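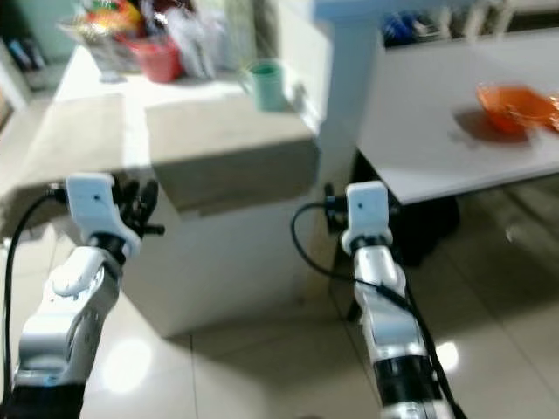
Clear one surface first!

I love this trick for a crowded kitchen. Leave the heap of bags and packets on the counter for later and bring the dishes over to a table, a few at a time. Ten minutes is plenty, and you get room to sort!

Group them by meal: mug, orange bowl with its metal utensil, orange plate right up beside it. Keep the rest of the tabletop free.

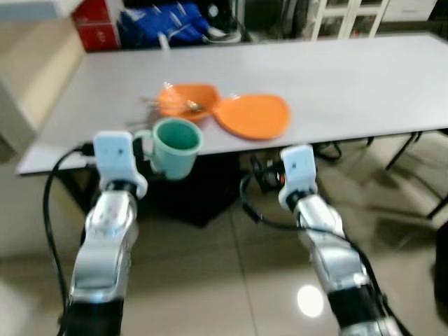 Ásdís Hafþórsson

Try it before breakfast in February, when it's dark and you want your mug fast!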